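Nurnano estrena en noviembre la edición restaurada de Brallby, la antología animada que casi se nos pierde

Llevo meses mordiéndome la lengua y por fin puedo contarlo: en noviembre sale en disco la edición restaurada de Brallby, la película de animación por episodios que muchos conocimos en una copia de vídeo borrosa, con los subtítulos medio comidos y un sonido que parecía grabado dentro de una lavadora. La edita Nurnano, el sello en el que trabajo, y me ha tocado escribir esta nota de prensa, así que perdonad si se me escapa el entusiasmo (se me va a escapar).

Para quien llegue de nuevas: Brallby son cinco historias independientes que comparten una misma ciudad portuaria. Hay una de fantasmas, una comedia de vecinos, un relato bélico contado casi sin diálogos, una de amor bastante amarga y la última, «El faro de Hinds», que es la que todo el mundo recuerda y la que a mí me sigue dejando hecha polvo. En total, 121 minutos. Las copias que circulaban por aquí duraban menos, porque a la historia bélica le faltaba el arranque entero — ahora vuelve a su sitio, con su música original.

La restauración la ha hecho el estudio Zerach a partir del negativo. Han limpiado plano a plano, han corregido un parpadeo muy molesto que arrastraba la segunda historia y han respetado el grano. Esto último lo peleamos mucho, os lo aseguro. A mí me horrorizan esas ediciones en las que los fondos pintados a mano acaban pareciendo plástico, y en Zerach pensaban lo mismo desde la primera llamada.

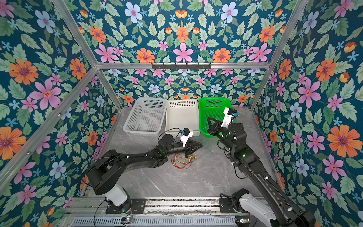 Tres cestas de plástico, dos blancas y una verde, ante el papel pintado de flores.

El color merece párrafo aparte. En la copia de vídeo, el puerto era una sopa marrón de principio a fin. Pues bien, los atardeceres son naranjas, el agua cambia de tono según la historia y hay un vestido rojo en la comedia de vecinos que yo habría jurado que era gris. Lo vi por primera vez en la sala de montaje y pedí que rebobinaran. ¡Dos veces!

La edición incluye la versión original con subtítulos nuevos en castellano y el doblaje antiguo, que tiene sus cosas, pero le tenemos cariño. También hay un libreto de 100 páginas con bocetos, guiones gráficos y un texto largo sobre la producción, además de un documental que recorre el rodaje de «El faro de Hinds» y una galería con más de 1000 dibujos de trabajo. El comentario en audio al final no ha podido ser: los derechos se complicaron y preferimos no retrasar otra vez la salida.

Antes del lanzamiento haremos varios pases en salas pequeñas, con presentación y charla después de la película. Las sesiones empezarán a las 20:00 y las ciudades se irán anunciando en la web de Nurnano a medida que las cerremos. La reserva anticipada del disco se abre también allí, con la portada reversible que recupera el cartel del estreno.

Los medios que quieran copia de visionado, imágenes en alta resolución o una entrevista con el equipo pueden escribir al departamento de prensa de Nurnano. Contestamos siempre, aunque en semana de cierre tardemos un poco.

Noticias relacionadas
Nurnano recupera tres series de animación para televisión
Cómo se restaura un fondo pintado: visita al estudio Zerach
La banda sonora de Brallby, por primera vez en vinilo
Abierta la reserva anticipada del catálogo de otoño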